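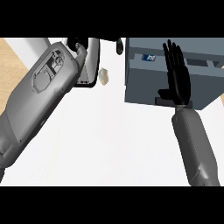
*Fig. 1. Rendered view: two robot arms over a white tabletop.*

**Skernerside – digital asset custody working group, March**

Chair: Hammad Magsi. Quorum met. Previous minutes agreed with one correction (item 4, "hot wallet" to read "warm wallet").

**1. Migration to Nandideck**

3264 client addresses are in scope. Test transfers on the first 1000 have been reconciled against the ledger. Signing stays with the existing key holders until the cutover is approved.

- Old addresses to be watched for 14 days after cutover, then closed.
- Late deposits to be swept daily – fees charged to the operations account.

**2. Tresden token listing**

Tuncer's contract review has arrived. Two points are open: the mint function has no upper limit, and the pause key sits with a single signer. Listing deferred. HM to write to the issuer by Thursday.

**3. Withdrawal limits**

Proposal to raise the unreviewed daily limit from 1000 to 3000 USDC per account. Agreed for accounts with full identity checks only. Other accounts unchanged.

**4. Node upgrade**

Backup node is still one release behind. Upgrade to be done before any cutover under item 1.

**AOB**

None. Next meeting to follow the Tresden reply.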